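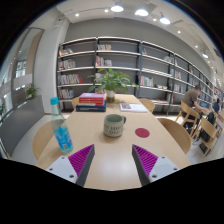

The long table in the reading room, Tuesday morning.

Posted 2018-11-06

I have been working at the library three mornings a week since July. My apartment is fine for most things, but the upstairs neighbors started redoing their floors and I got tired of waiting for the sander to stop. The Pusarham library is a 15-minute walk and opens at nine.

I sit at the long table in the reading room. The wood is light and the chairs match it. They have curved backs and are more comfortable than they look, though after two hours I still have to get up and walk to the window. There is a plant in a white pot at the far end. It has big leaves and does well there. I have a smaller plant at home that gets more attention and looks worse.

Drinks are allowed in this room, which is why I picked it over the one downstairs. The rule used to be lids only. Chie Yokoyama at the front desk told me they changed it over the summer, and now a mug is all right if you put something under it. There's a red coaster on the table. I am bad about using it. I put the mug down wherever my hand happens to be and remember the coaster later.

I also bring water. A full bottle gets me to lunch if I don't start on it during the walk over.

The shelves along the back wall are still mostly white space. The collection was moved out for the repainting and it is coming back slowly, a few boxes at a time. Chie says around 400 books are still in storage on Stovley Street. I asked about the gardening section and she didn't know which box it was in. For now you get a small group of books, then a gap, then another small group. I don't mind it. I have pulled out things I would have walked past on a full shelf.

One of those was a history of the Sarnarer canal. I expected to skim it and I am on page 156. The first part is all land disputes and can be skipped. It picks up when the digging starts, and there is a good chapter on the lock keepers and what they were paid. I'll write more about it when I'm done.

I do get work done there too. I finished the Onishi translation last week, all 46 pages, and sent it off on Friday afternoon. The next one is shorter but has a lot of tables in it, and tables always take me longer than I tell people they will.

The library closes early on Thursdays through the winter, so I'm switching my third morning to Saturday. I haven't been in on a Saturday yet. If the long table is taken I'll try the one by the magazines.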